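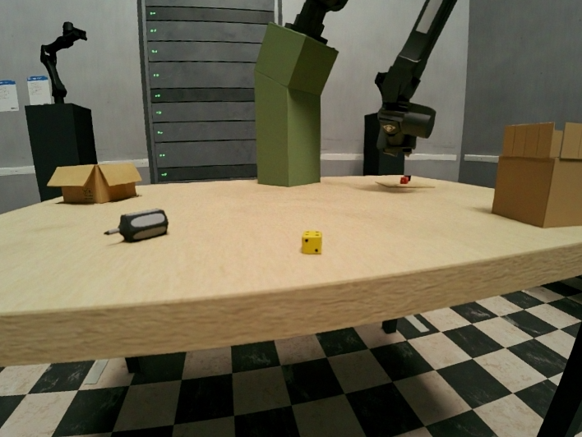 Speaker notes -- Calendar arithmetic in billing systems
Version of 7/16/23, for Walid Karaki to read through before the slides are locked

Slide 1. Title

Give name and team. Say that the talk covers day counts, month ends and leap days in recurring invoices. Time zones are left out. Georges Haddadin covers those in the session after this one, so send any question on them to him.

Slide 2. What the system does

Dabbas issues recurring invoices for equipment leases. Each lease has a start date, a billing interval and a term. The billing interval is a number of months. The term is stored as a number of days. The mismatch between those two units accounts for most of the material in this talk.

The first version was written by Hiba Zoubi for the Pirnham office, where every lease began on the first of the month. Under that condition month arithmetic causes no trouble. The Usside office allowed a lease to begin on any day, and the defects started to show.

Slide 3. Adding a month

Put the question to the room: what is January 31 plus one month? Wait for answers. Expect February 28, March 3 and "an error."

All three are in use somewhere. Many date libraries clamp to the last valid day. Some overflow into the next month. A few refuse. Check which rule your library applies and write a test that fails if the rule changes in an upgrade.

Slide 4. Drift

Clamping loses information. Start at January 31, add one month, get February 28. Add one month to that result and get March 28. The lease was supposed to bill on the last day of the month and has now moved to the 28th for good.

The fix is to keep the anchor date and compute every due date from it. Due date n is the anchor plus n months. Never add to the previous due date. Say this twice, slowly. It is the one rule people should write down.

Slide 5. Is it associative?

Skip if running late. Adding one month and then one month does not always equal adding two months. Work it on the board with January 31: the stepwise result is March 28, the direct result is March 31. Subtraction does not reverse addition either. March 31 minus one month plus one month gives March 28 in a common year.

Slide 6. The 1,461 problem

Four years is 1,461 days when the span contains one leap day. The original code stored that figure as the term of every 48-month lease. For leases starting in any year near the present it gives the right end date, so the tests passed and the figure stayed.

It fails when the span crosses a century year that is not a leap year. The years 1900 and 2100 are the usual cases. No current lease reaches 2100. The archive import did reach back to 1900, for ground leases taken over with the Skukier files, and those end dates came out one day late.

Have the Gregorian rule ready: divisible by 4, except centuries, except centuries divisible by 400. Do not read it out unless asked.

Slide 7. February 29 as an anchor

A lease that starts on February 29 and bills once a year has no matching date in a common year. Legal chose February 28. Some contracts say March 1. The choice belongs in the contract text and in a field on the lease record. It should not be left to the library default.

Fouzia Rana reviewed the older contracts in May and found both rules in use, sometimes for the same customer. The field was added after that review. Her spreadsheet is linked from the last slide.

Slide 8. Prorating a partial month

Three methods: actual days in the month, a fixed 30-day month, and actual days over 365. Show the table and leave it up for a while.

Point out that the fixed 30-day month needs a rule for the 31st and another for the end of February. Several published conventions exist and they differ in exactly those places. Name the convention in the code, in a comment next to the function.

Rounding: compute the full amount, round once, and put the remainder on the final invoice -- never on the first one, which customers check most closely.

Slide 9. Tests worth keeping

Anchor on the 29th, 30th and 31st. Anchor on February 29. A term that ends on February 28 in a leap year. A span across 2100. A zero-month interval, which must be rejected at entry.

Nour Zoubi generates random anchors and checks that due dates always increase and that none falls later in its month than the anchor day. Those 2 properties caught more than the hand-written cases did. If the projector allows, show the failing run from the old code.

Slide 10. Links and questions

Leave the links up during questions. If someone asks about storing terms as months, the answer is yes, the migration is planned, and the day count will stay as a derived column until the reports stop reading it.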